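3.2 Storage of sample boards

Boards from the Bornus mill were kept flat for eight days before cutting – long enough for the moisture content to settle. Edge swelling was then measured at six points per sheet, following Lehtinen. Sheets stored upright bowed more and were left out of the analysis. 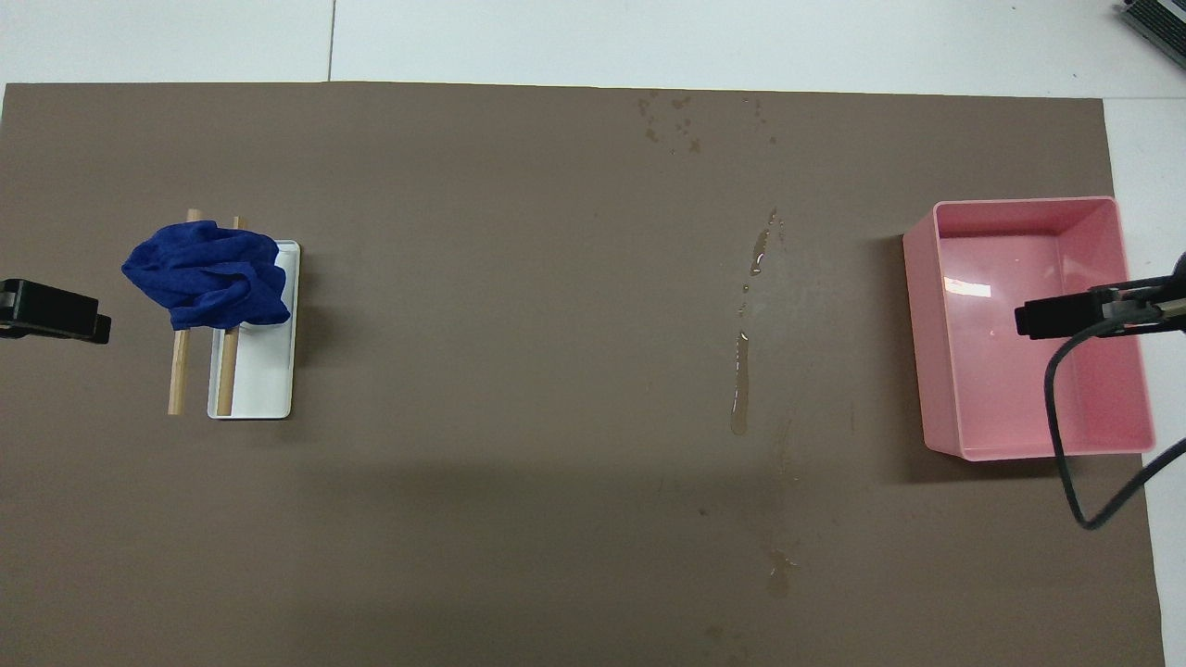 Vol. 8, p. 1,129

Figure 6. Brownish-grey board laid flat, with a shallow white tray and thin wooden dowels.

Bowing was greatest along the long edge.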